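Print this page | E-mail this article

3. Materials and Methods

3.1 Sampling sites and collection

Dye baths were prepared from madder root grown at two sites, Reltby and Kastedcombe. The Reltby plot lies on heavy clay and has been under madder for many years. The Kastedcombe plot is on thin chalk soil and was planted later, from Reltby stock, so differences between the two sets of roots can be put down to soil and age more readily than to parentage. Roots were lifted in March, washed in cold water, and dried in open trays in an unheated shed until they snapped cleanly when bent.
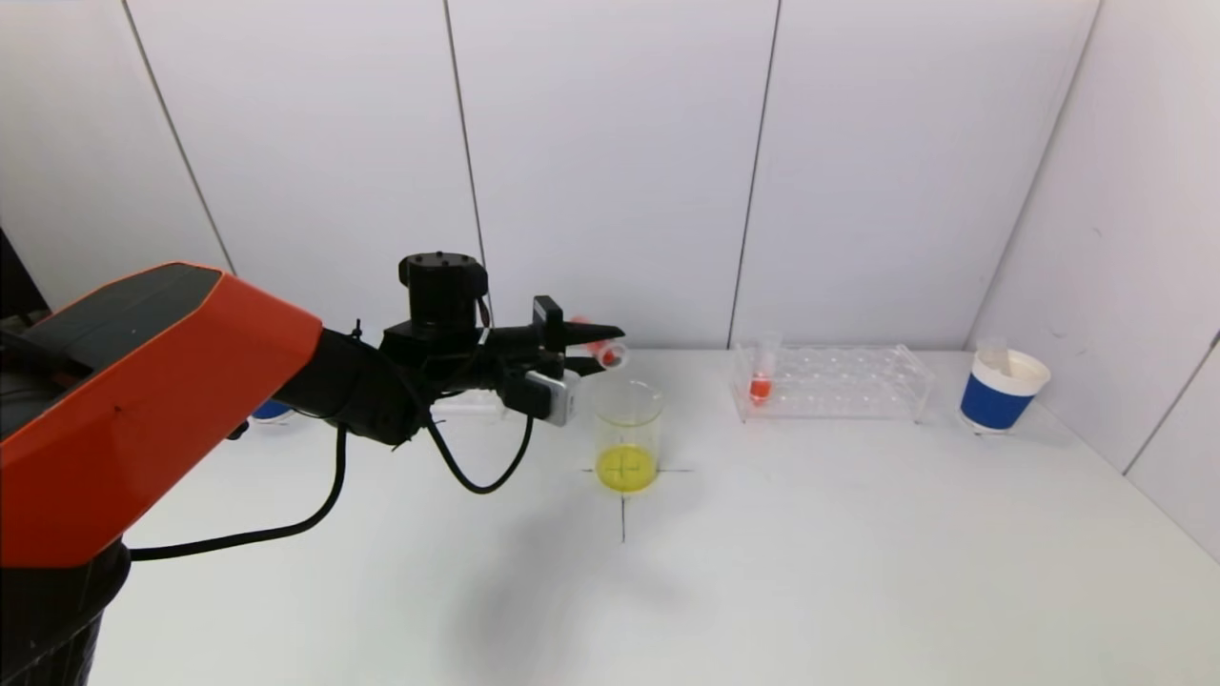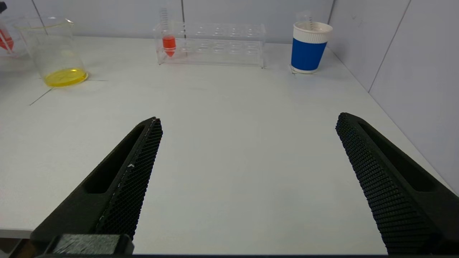

Figure 3. White tabletop, two views.

Dried roots were cut by hand and ground in a burr mill. The powder was passed through a sieve, and whatever stayed on the mesh was ground a second time. Material that would not pass after the second grinding was mostly bark and was thrown out. Powder from each site was stored in closed jars in the dark. No jar was kept open longer than was needed to weigh out a portion, as ground madder takes up water from the air and the weights drift.

3.2 Extraction

For each bath, 34 g of powder was steeped in cold water overnight. The first water was poured off and kept apart. It carries much of the yellow and brown matter that dulls the final red, and earlier dyers often discarded it for that reason. We kept it so that the yellow fraction could be tested on its own (Section 4.3).

The drained powder was then covered with fresh water and warmed slowly to 60 °C. Baths were held at that temperature for one hour and stirred at fixed intervals. A second series was taken to 70 °C under the same conditions. Higher temperatures were not used. Small trials before the main work gave brownish shades above this range, in line with the usual warning in dyers' handbooks that madder should never be boiled.

Water hardness has a strong effect on madder. All baths were made up with deionized water, to which a measured amount of chalk was added. The same stock of chalk was used throughout. A set of control baths was run without chalk for comparison, and these are marked with an asterisk in the tables.

3.3 Yarn and mordanting

The yarn was an undyed two-ply wool sold under the name Sesell. It was chosen for its even twist and because it is supplied without a finish. Skeins were scoured in a mild soap solution, rinsed until the water ran clear, and left to dry flat. Each skein was weighed after drying, and all later quantities were worked out from this dry weight.

Alum was used as the only mordant. It was dissolved in hot water and added to a larger volume of warm water before the skeins went in. The mordant bath was raised to temperature slowly, held, and left to cool with the wool still in it. Skeins were pressed by hand - not wrung - and dyed while damp. Cream of tartar was left out, as it shifts the shade toward orange and would have masked the difference between sites.

3.4 Dyeing

Wet skeins were lowered into the strained bath and turned with a glass rod. The ratio of root to wool was the same in every run. After dyeing, skeins were left in the bath until it reached room temperature, then rinsed and hung in the shade. Each combination of site, temperature, and chalk treatment was repeated on separate skeins, with a fresh bath for each.

3.5 Color measurement

Color was read with a bench instrument under a standard daylight setting. Yarn was wound on white card in even layers, thick enough that the card did not show through. Readings were taken at several points on each card and averaged. The person taking the readings (C. Mok) did not know which site the yarn came from.

Depth of shade was worked out from reflectance by the common method. Color difference was computed with the Fu correction for textured samples, which lowers the weight given to small changes in lightness caused by the lie of the fibers. Uncorrected values were also kept - they lead to the same ranking of baths, though the gaps between them are wider.

3.6 Fastness to light

Cards were half covered with foil and placed in a light cabinet for 200 hours. Blue wool reference strips were exposed beside them. The cards were turned once, at the midpoint, to even out any difference in lamp strength across the shelf. Both halves of each card were read again on removal. Cards from the control baths were exposed in a separate run and are reported separately in Section 4.4.

Contact: Chun-yin Mok, corresponding author | © The authors, 2019-04-20 | Back to top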